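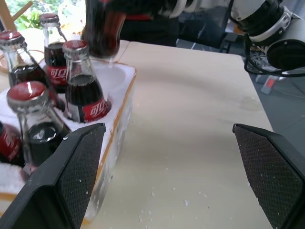 The Turkport finger set costs £249 a pair and fits both our arms. We bought it for packing glass bottles into foam boxes. The diamond pattern on the inner pads holds a cola bottle well when the glass is dry.

The fault
Condensation beats it. In 400 lifts we had 40 slips, nearly all on chilled bottles, and the controller gave no alarm.

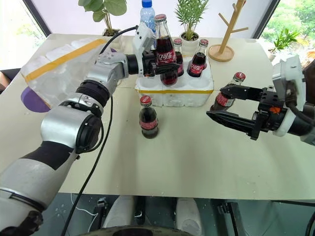
Safety
One bottle broke on a Tuesday. We now stop both arms before anyone reaches in.

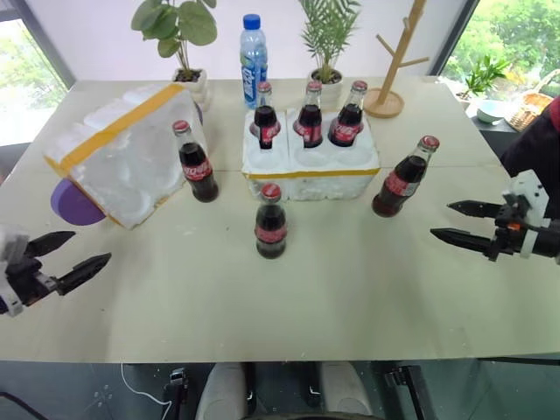
Verdict
Fine for dry stock. Turkport sent Aurelio Hinojosa softer pads, which he has yet to fit. Three stars until then.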